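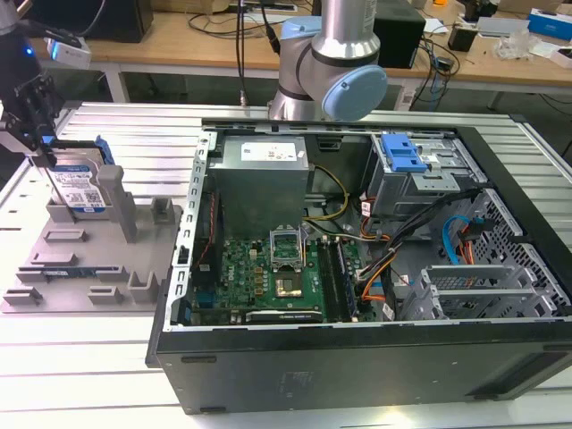 How long should the computer be off before I open it to add memory?

Shut it down, unplug the power cord, hold the power button in for 10 seconds, then wait five minutes before you take off the side panel.

Section 3: Adding Memory

This section covers fitting one or two memory modules from the Tundwood upgrade kit in a desktop tower. Laptops and all-in-one computers are covered in Section 4.

Before you start

You need a Phillips screwdriver, a clear table and the modules in their sealed bags. Leave the bags closed until step 6.

Check that the modules match the type your computer takes. The type is printed on the kit label after the part number. If the label reads 2567, the kit contains a matched pair, and both modules must be fitted.

Caution: Static electricity can damage memory. Work on a hard floor if you can. Touch bare metal on the computer case before you handle a module, and again each time you come back to the table.

Removing the old modules

1. Save your work and shut down the computer. Sleep mode is not enough.

2. Unplug the power cord from the wall, then disconnect the monitor, keyboard, network cable and anything else attached to the back.

3. Hold the power button in for 10 seconds and wait five minutes.

4. Lay the tower on its side with the removable panel facing up. Undo the screws or release the latch, slide the panel back and lift it off. Put the screws in a cup.

5. Find the memory slots. They are long and narrow, with a clip at one or both ends. If a cable crosses them, move it aside gently. Press the clips outward until the old module lifts, then pull it straight up by its edges.

Note: If you are keeping an old module, check the compatibility list in the Palport support pages before mixing it with a new one. Mixed modules run at the speed of the slower one.

Fitting the new modules

6. Open the bag and hold the module by its edges. Do not touch the gold contacts.

7. Line up the notch in the module with the ridge in the slot. It fits only one way.

8. Press down evenly on both ends until the clips close. This takes more force than most people expect. If it will not go in, take it out and check the notch again.

9. For a matched pair, use the slots given in your computer's manual. On many boards these are the same color.

10. Replace the side panel, stand the tower up and reconnect the cables, with the power cord last.

Checking the result

Turn the computer on. The first start after a memory change can take up to 3 minutes, and the screen may stay dark for part of that time. Do not turn the power off during this wait.

If you hear repeated beeps, or the screen is still dark after the wait, shut down, unplug and repeat steps 3 to 8. Most faults of this kind come from a module that is not fully seated.

If a kit is faulty, return it to Engelhardt at the Leturholm service desk with the proof of purchase. Quote form 290 on the outside of the package.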